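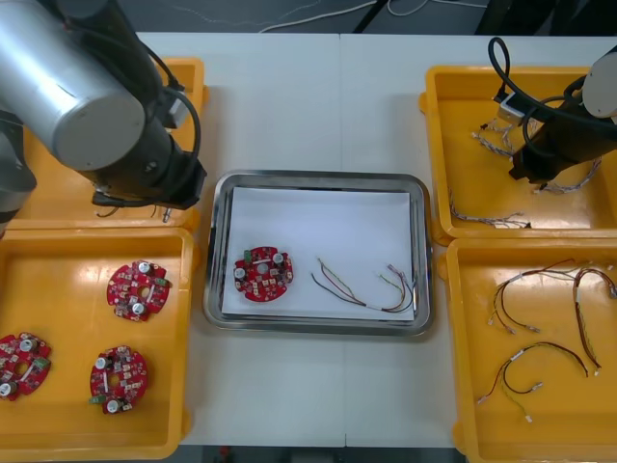 How should bare circuit boards be kept between one bench job and the next? Flat, in a single layer, in a shallow tray with a raised rim, and sorted by stage so that finished and unfinished work never share a container.

The Ositz workshop repairs lamp drivers, and its stock is mostly trays. Yellow plastic is used for boards and leads. Stainless steel, lined with plain white paper, is used for parts in transit. The paper is changed when marked.

Round boards are awkward to store. They do not rack well, and when stacked the capacitors on one press against the underside of the next. Ositz gave up stacking in December, after a batch of 351 came back with bent connectors. Capacity per tray fell, and about 100 more trays had to be bought from Zerkolitz.

Leads are kept apart from boards until fitting. A loose wire end will catch under a connector and lift it. Trays are wiped at the end of each shift and stored upside down.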